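Progress report to the Landell Fund
Craft storage project, Villby
Prepared by Mariama Dogbe

Since January we have been building storage for the sewing and paper craft room, and most of the work from the first plan is now finished. The thread wall is up, with 240 wooden pegs in rows, and the members have sorted the spools by colour. The fabric shelves took longer than I expected. The first brackets were too short for the boards, and Tillomeck changed them without extra cost.

We also tried two kinds of drawer for buttons and beads. The shallow one is better, and the Pirzada group, who use the room in the evenings, asked for the same in the paper corner. I have ordered six more. 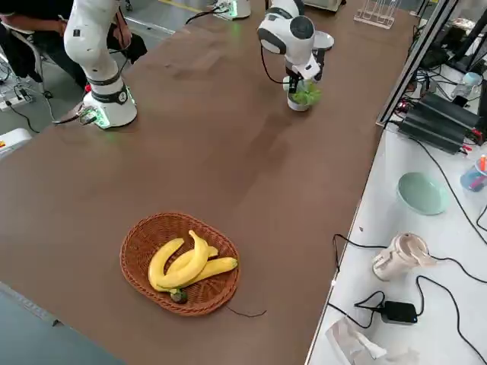
Budget and next steps

Spending until now is 2249 from the grant. This includes timber, pegs, brackets and the first drawers, but not the new order, which will be paid next month. The paint was given to us by a member – we would like to move that money to labels and glass jars, if you agree.

Two things are still open. The cutting mats have no fixed place, and they bend when they stand against the wall. I want to try a flat rack under the long table. The second is the key for the scissors cupboard, as both groups need it and we have only one copy.

The next report will include the receipts for the drawers.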